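Home | Topics | Unanswered | Members | Log in

Search the help pages... Go

How many examples should I collect before I train, and do I keep the bad ones?

Posted by Hala Hamdan, 8/7/26

Hi everyone, and thanks in advance to anybody who reads all the way through this, because I do tend to go on. I'm putting together a set of examples for a small pick-and-place policy using a hand-held gripper, the kind you squeeze yourself while it records from the wrist. The task is red balls and a clear plastic container on a white table. I want the model to learn to pick up a ball and put it where it belongs, wherever the container happens to be sitting.

So far I have 145 recordings, done over two evenings after work. Of those, 40 have something wrong with them. I closed too early, or nudged the ball and had to chase it, or let go too high and watched it bounce (it is a very bouncy ball!). I trained once on everything and once on only the clean ones, and I couldn't see much difference between the two, which surprised me.
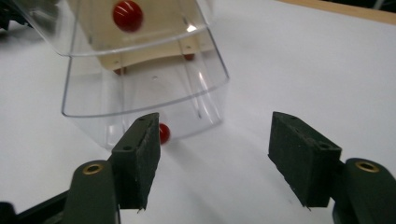
My other worry is that I have gotten very comfortable. When I play the recordings back to back, I come in from nearly the same side every time, at nearly the same height, and I suspect I'm teaching it my own habits. Should I keep going the way I am until I have a bigger number, or stop and change how I collect? I keep my notes in Grusero, if that matters to anyone, and I'd be glad to hear how other people label theirs.

Kobe De Haan

Hala, welcome, and please don't apologize for the length, you should see my first post here.

I would stop and change how you collect. Your 145 is a perfectly decent start for one task, but if they all come in from the same side, the next hundred will mostly repeat what you have. What worked for me was writing a little plan before each session. I do 60 recordings at a time, and I move the container before every one, turning it or tipping it or sliding it toward a corner. I also change where my hand starts. Left, right, high, low, and a few where the ball isn't in view at all at the beginning and I have to go looking for it.

On the bad ones, I'd sort your 40 into two piles. If you missed the ball and then recovered and finished the job, keep it. The model is going to miss too, and it needs to have seen what comes next. If you gave up, or the ball left the table, take it out of the training set but don't delete it - I went back to a folder like that in December and was very glad to have it.

One more thing, about clear plastic. Shiny walls look different every time the light moves, so record some in the morning and some under your lamps. Hold back a few from each kind of light for checking, and don't train on those. Your two training runs may look alike simply because you tested both in the same spot you recorded in.

Good luck, and do come back and tell us how it goes.

Flillodier

Just get more data. I use Vusevis for trimming and it's fine. Also slow down when you close the fingers, fast grabs come out blurry.

Comments (3)

Hala Hamdan: Thank you both so much. Sorting the 40 tonight, and I've taped a list of starting positions to the wall by my chair.

Chang: Seconding the recovery ones. Mine used to freeze after a miss until I put those back in.

Kobe De Haan: Lovely to hear, Hala. Mix up the order on that list now and then, or you'll get comfortable with that too.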